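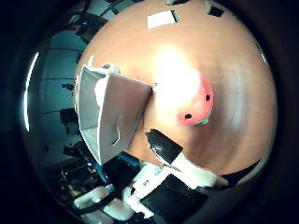

Bohdan Symonenko wrote in to ask whether the soft toys at the Omholm gift table are still free for kids under school age, and could somebody please say so before he drives over with three of them in the back seat. Yes, Bohdan, they are! The gift table is open again at the Harasym reading room, and I stopped by to see how the wrapping was coming along.

Search news, people, places

So far 112 toys have been promised (a lot more than last winter), and each one goes home in a plain bag or a box with a name card.

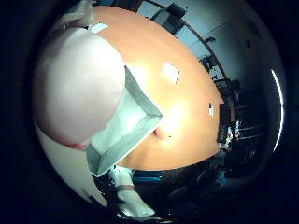
I asked if I could help and got put on plush duty, so I spent most of my visit deciding which toys looked best together. I have a weak spot for anything shaped like fruit with a face on it, and I'd happily have kept the peachy ones for myself.

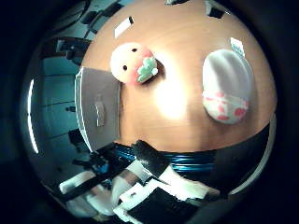

Taras Pylypenko, who runs the sign-up list, told me there are 60 names on it already and room for more. You can add yours at the front desk or at the Moltano bakery next door, and you don't have to live in Omholm. Please put the child's age on the slip, and mention allergies to wool if there are any. Pickup starts December 14, 2025, and the doors open right after story hour.

3 comments · 2 shares
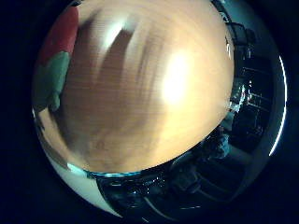

What to bring

New or nearly new soft toys, washed please, and any sturdy paper bags you've been saving. Ribbon is covered for this year.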